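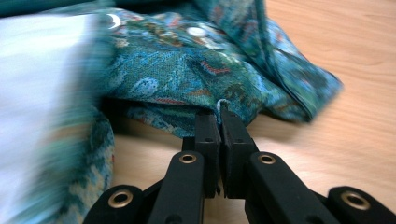

Fig. 4. Hem of a fabric, teal print

Section 4. Short-sleeved shirts

This section covers button-up shirts with short sleeves and a collar. Long sleeves are in Section 5. T-shirts and polos are in Section 3.

The Somomden fold gives a flat packet that will stand on its edge in a drawer or lie in a basket. You need a table at least as wide as the shirt with its sleeves out, and the Ruler card that came in the box. The card is 30 cm long on one side and 40 cm on the other. Only the 30 cm side is used in this section.

4.1 Before you start

1. Clear the table and wipe it. Let it dry.
2. Check the care label. Viscose and linen shirts should be pressed first and left to cool on a hanger.
3. Empty the pockets, if there are any.
4. Do up the top button, the bottom button and one in the middle. The rest can stay open.

Note: A patterned shirt hides its creases. Run a flat hand over the front and back before folding, and look along the cloth from a low angle.

4.2 Laying out

1. Put the shirt down with the buttons facing up and the collar away from you.
2. Take hold of the hem at the side seams and draw it gently towards you until the front lies smooth.
3. Straighten the line of buttons. It should run from the collar straight down to the hem. If it slants, the shirt has twisted, and the sides will not match when you fold them in.

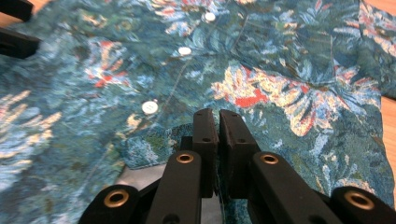 Work from the buttons outwards when you smooth the cloth, first to one side and then to the other. Push any fullness out through the side seams. Loose fabric left in the middle will set as a ridge once the shirt has other things on top of it.

4. Lay the sleeves out level with each other.
5. Turn the shirt over, keeping the collar at the far side.

Caution: Do not pull on the front edge between two buttons. Thin cloth can tear at the buttonhole.

4.3 Folding

1. Place the card in the centre of the back, long side running down from the collar.
2. Fold one side in over the card, then turn the sleeve back so that it lies along the fold.
3. Repeat on the other side.
4. Slide the card out from the hem end.
5. Bring the hem up to the middle of the back, then fold once more to just below the collar.
6. Turn the packet over and flatten the collar with your fingers.

If the packet springs open, the cloth is too thick for two folds. Stop at the first one and store it flat.

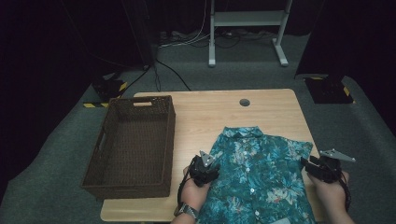

Hanyu Yin

4.4 Putting away

Have the basket next to you on the table before you begin a batch — crossing the room with folded shirts undoes a good part of the work. The Limport basket and others with cut-out handles are suitable. Line a woven one with a cotton cloth if the shirts are fine or loosely knitted.

1. Put the heaviest shirts in first.
2. Alternate the collars, one to the left and the next to the right, so the pile stays level.
3. Stop just below the handles.

Note: Shirts kept for the summer should be refolded along different lines if they are still in the basket in July.

Replacement cards can be ordered under part number 155.

Continue to Section 5, Long-sleeved shirts.

Text revised May 2023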